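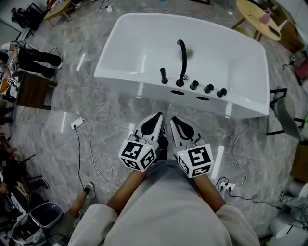

Taltero Nivlow freestanding bathtub, white, with black faucet set
Review by Florian Langlois

I compared tubs for a long time before I chose the Nivlow, so I hope these notes help somebody who is still comparing.

The tub is acrylic, white and glossy. The shape is rectangular outside, but the inner corners are rounded, and this makes it much easier to wipe than our old one. The rim is flat. I can put a bottle of shampoo on it and it stays there.

The fixtures sit on the long side, all in black. The spout is tall and curved and it is my favorite part. There are four round handles next to it, one on the left and three on the right, and a small silver button close to the spout. For the first week I turned the wrong handle nearly every time. The manual shows them in a very small drawing, without words. Black also shows dried water drops, so keep a soft cloth near.

My real complaint is the front panel. It has two oval openings under the fixtures, and you look directly into the hollow part behind. It is practical for reaching the hoses, I admit. But I would like to have covers in the box, and there were none. I wrote to Taltero and received a polite answer after 12 days - they do not sell covers for this model.

On our gray marble-pattern tiles the white looks very clean. I paid 3,138 with delivery; the cheaper Fernel was a little under 3,000, but its spout was short and I did not like the handles.

Comfort is good for one person. I am tall and my knees stay out of the water a little.

I give 4 out of 5. With covers for the openings I would give the last point also.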